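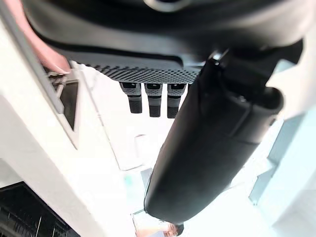 Dedo de la pinza sobre la zona de trabajo. Al fondo, parte de la cabeza de una persona.

Acta de la reunión del grupo de buenas prácticas en manipulación robótica de menaje

Fecha: 27 sep 2025
Lugar: sala pequeña de Pristuritz
Preside: Gebhard Ortner
Redacta el acta: Shoaib Tanoli
Asisten: representantes de Enitis, Sitthichai y Parnia

1. Acta anterior
Se aprueba la de agosto con una corrección: donde decía «el procedimiento garantiza» debe decir «el procedimiento pretende». La petición es de Ortner. Enitis lo considera una cuestión de estilo y pide que conste.

2. Presencia de personas en la zona de trabajo
Enitis presenta la segunda versión de su norma interna. El texto habla de «distancia prudente» entre el brazo y las personas, sin definirla. Tanoli pregunta quién decide lo que es prudente y con qué instrumento se mide. Enitis responde que lo decide el operador formado. Ortner observa que en el anexo de formación hay una sola página, y que es la portada.

Sitthichai propone marcar la zona en el suelo. Parnia duda de que una raya cambie la conducta de nadie y recuerda que en su taller la raya existe y se usa para alinear los carros. Se discute un buen rato sin avanzar.

Se acuerda retirar la expresión «distancia prudente» hasta que haya un valor con su método de medida. Mientras tanto, quien trabaje dentro del alcance del brazo tendrá a mano la parada y no atenderá otra tarea. Parnia vota a favor, aunque no espera que la segunda parte se cumpla.

3. Manipulación de vajilla en escurridor
Enitis informa de 1766 agarres registrados, de los que 306 figuran como «no concluyentes». Tanoli pide saber qué es un agarre no concluyente. Según la tabla, incluye tanto los intentos interrumpidos por el operador como las piezas soltadas antes de tiempo. Ortner señala que son dos cosas muy distintas y que juntarlas favorece a quien redacta el informe. Enitis no está de acuerdo con la insinuación, pero acepta separarlas.

Sobre la fuerza de cierre, el borrador dice «la necesaria». Sitthichai pide un máximo por tipo de pieza. Queda pendiente, con poca fe por parte de quien suscribe -- es la tercera vez que queda pendiente.

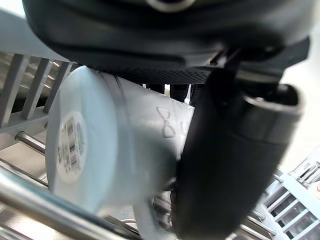 Punto 3: taza blanca tumbada, sujeta por la pinza junto al escurridor. Etiqueta redonda en la base.

4. Etiquetado de las piezas
Se debate si las piezas de prueba deben llevar etiqueta con código de barras. Enitis la defiende por trazabilidad. Parnia objeta que una pegatina modifica la superficie y que nadie ha comprobado si influye en el agarre o en el reconocimiento de la pieza. Sitthichai añade que las marcas a mano plantean la misma duda y además no figuran en ningún registro.

Se acuerda repetir una serie de 40 agarres con etiqueta y otra igual sin ella. Ortner advierte de que una serie tan corta servirá para descartar un efecto grande y para poco más. Enitis ofrece llegar a casi 1000 si se le amplía el plazo. No se amplía.

5. Sello de conformidad
Pristuritz propone un sello para los equipos que sigan la guía. Tanoli se opone: la guía no tiene todavía un solo límite numérico y el sello certificaría que alguien la ha leído. Se aplaza sin fecha.

6. Tareas
Enitis: tabla con las interrupciones y las caídas por separado.
Parnia: protocolo de la prueba de etiquetas.
Sitthichai: propuesta de fuerza máxima para tazas, platos y vasos.
Tanoli: nueva redacción del punto sobre distancias.

7. Ruegos y preguntas
Parnia ruega que los documentos se envíen antes de la reunión. Ortner se suma al ruego, que ya constaba en el acta de agosto.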